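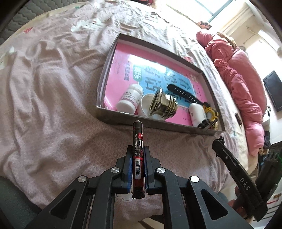 Holding a slim black-and-red tube upright next to the tray, with a second gripper coming in from the right.

Glenys Morris was already halfway through a complaint about blankets when I sat down. "They move! You lean on the bed to reach something and the whole thing shifts, and then your tray is on a slope and you didn't notice."

She writes the house rules for hand-held gripper recording at Fagundes, a small outfit in Holtdale that teaches robots to tidy up, and I'd asked her to talk me through the new version (15 Apr 2024, 11 pages, and yes, I read all of them on the bus). I had expected a lot about cameras. Most of it is about people's stuff.

"Start with the soft surface question," she told me. "Everybody wants to ban beds. I fought for beds. People dump things on beds all day long, so a robot had better cope with one." What the rules ask for is a shallow box or lid under the small items, so a dropped thing lands somewhere findable, and a quick press on each corner of it before you start.

I asked if a tilted box means the take gets thrown out. She laughed at me a bit. "No, no. Write down that it's tilted and carry on. I'd keep it." 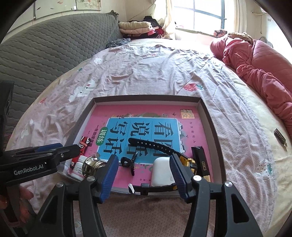
Small things on a workbook: a watch strap, an earbud case, a brass-colored knob and more.

Then we got onto labels, where she gets really animated. Anything with a person's name, a prescription or an address gets turned face down or left out. Brand names and book covers can stay. Pill bottles she went back and forth on for ages with her colleague Gunther Steinbach, and they ended up allowing them closed, with the cap checked by hand first. Lighters were the other big argument. "Gunther wanted none, ever. I said fine, empty ones, and you squeeze the body and stay off the top. We shook on it."

What about the grip itself? "Slow," she said, and then said it again. Close the pads until the thing stops wobbling, hold for 2 seconds, put it down where you meant to. If it slips, leave the slip in. She was very firm on that one, because new recorders love to delete their fumbles, and she thinks the fumbles are worth having.

Two grippers at once has its own section, which I found the hardest to follow. One hand leads and the other waits clear of the tray until it's needed. Maricel Sison trains the new people on it, and apparently she makes them say "left" or "right" out loud before they move. (I tried this at home with salad tongs. It's harder than you'd think.)

I wondered whether anyone has time for all this in a real bedroom with the sun pouring in. Glenys shrugged. Bright windows are allowed as long as you can still see the fingertips on playback, and she'd like a better rule than that by September. "Send me one if you've got it," she said, and went off to find her coat.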